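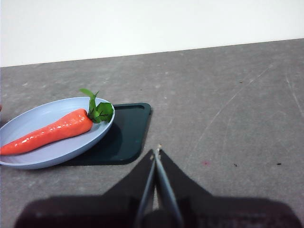
Joltell fiber study, run-in question

belley_r
Posted 2025-10-15
Screening LDL came back at 200 – does the four-week run-in require stopping psyllium completely? The Clellau consent form only says "stable intake."

mott636
Stable means unchanged. I took the same dose through run-in last February and was randomized.

assaydesk
Disagree. That was the old protocol. The current one excludes any soluble fiber supplement over 2000 mg a day. Food sources are fine.

mott636
My copy has no such limit. Which version?

assaydesk
Version 3, section on concomitant products. The Laing site has used it since spring.

belley_r
I take almost 75 percent more than that. Will call the coordinator before changing the dose.

assaydesk
Ask whether they repeat the lipid panel after washout. Ours did – fasting, two draws.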